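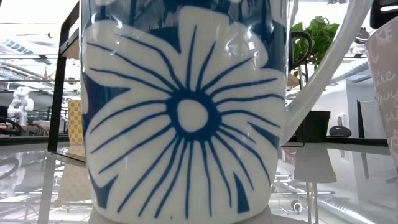

Second-hand jigsaw check, with my comments

Thursday, March 26, 2026
By the jigsaw desk, Korside Puzzle Exchange

This is the list I use on every box that comes in for the Patevby swap. Tick it, or write a note next to it, but please don't leave a line blank or I'll only end up opening the box again!

BOX

[x] Lid fits and corners hold
One Kenel box had split down both short sides. I've taped it on the inside, so the picture on the lid is still fine to work from.

[x] No staples, pins or loose wire
Do run a finger round the rim (gently). Somebody had stapled a Paulík lid back together and the ends were poking through. Staples out, tape on.

[ ] No smell of damp or smoke
Two boxes failed. I've had them airing with the lids off and I'm not hopeful – if they still smell musty in May they go in the recycling.

[x] Age label readable
Where it has rubbed off I write "adults and older children" on a sticker. Anything with small pieces stays off the low shelf, whatever the label says.

PIECES

[x] Bag has no holes
Swapped three for new zip bags. Use the paper envelopes if we run out, they're in the drawer under the crosswords.

[x] No mould, no sticky patches
A bit of jam on the sky of a harbour puzzle. It wiped off with a barely wet cloth and I let the pieces dry flat overnight. Please don't soak cardboard, it puffs up and never goes back.

[ ] Weighed against the card
The 1000-piece Paulík is 8 grams under what I wrote last time, which could be a missing piece or could be our scales having a moment. Needs making up before it goes out again.

[x] Wooden sets checked for splinters
Only the small Kenel animals this time. One rough edge on the tortoise, sanded.

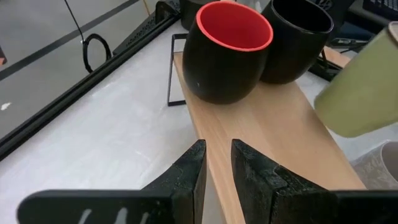 Smooth, pale wood grain on a narrow board.

TABLES AND ROOM

[x] Legs locked on the folding tables
Kick each one, I mean it. The far table looks locked when it isn't, and I have seen almost 400 pieces of a Bavarian castle go on the floor in one go.

[x] Lamp leads out of the walkway
Moved the long lead round behind the radiator side, then moved it back again because the radiator gets hot. It's now taped along the skirting.

[ ] Magnifier put away from the window
It wasn't! I found it on the sill in full sun. It has a cloth cover, so use that and put it in the cupboard.

[x] Way to the back door clear
Boxes stacked no higher than my waist. Heavy ones at the bottom, please, and the Korside donations have their own corner now.

STILL TO DO

Make up the light Paulík and write the result on the lid.
New batteries for the scales.
Ask for another roll of the wide tape, I've used nearly all of this one on the Kenel box.

Contact the jigsaw desk | © 2026 Korside Puzzle Exchange | Back to top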